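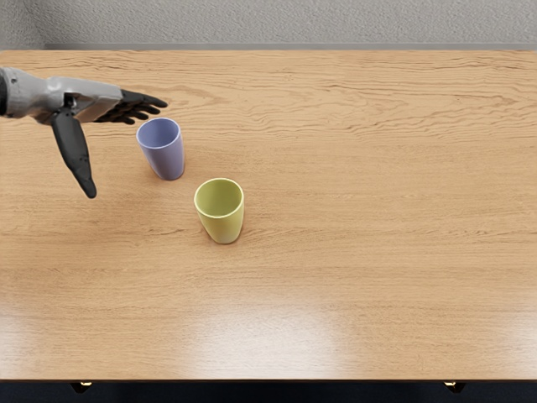

Gritari Field Recorder Kit
For student newsrooms, campus radio and journalism classes

In stock at the Brulldale warehouse. Order before noon, ships same day. Friday orders go out after the weekend.

A small voice recorder kit for interviews, press conferences and street reporting. Made for loan desks – kits that go out in the morning, come back at night with the batteries dead, and go out again. Simple menu. Big record button. Red light when it's recording, so no guessing.

What's in the bag
Gritari recorder
Clip-on mic with cable
Foam windscreen
USB cable
Wrist strap
Padded pouch with card slot for a press pass or loan tag
AA batteries, 4 (two in use, two spare)

Specs
Records to WAV or MP3
Built-in stereo mics plus one mic input
Headphone jack, standard size
Memory card slot, card not included
Tripod thread on the back
Weight of full kit in pouch: 582 grams
Battery life: over 4 hours in WAV, longer in MP3. Cold weather cuts it down, same as any recorder.

Using it for interviews
Put the recorder closer to the person talking than to you. Most bad audio comes in from across a desk. For phone interviews use the speaker and set the input to Low. Check your state's rules on recording calls first, and ask anyway.

Hold the record button for one second to start. One short press drops a marker, handy when you hear the quote you want and don't want to dig for it later. Markers show up in the file list and in Lidora, the free transfer program. Lidora is not a transcription service, we get this question alot. It moves files, renames them by date and reporter, and trims the ends.

Loan desk notes
Each recorder has its own number on the bottom and on the start screen. Menu lock keeps settings the way the teacher left them. To reset between users, hold Menu and Stop together. This clears settings, not audio – wipe the card seperately.

Replacement parts
Windscreens, pouches and battery doors sold one at a time. Battery doors are the part people lose. Clip-on mics are made by Wuyts and any Wuyts mic with the small plug will fit. The older Wuyts mics with the screw collar do not fit without an adapter, sold on the accessories page.

Price and orders
Class set, recorders and charging tray: $800. Single kits priced at checkout. School purchase orders OK, send them with a ship-to name and a phone number. August gets busy, order early if you need them for the first week of class.

Returns
Unopened kits, full refund. Opened kits, exchange only. Mics and windscreens can't come back once the seal is broken.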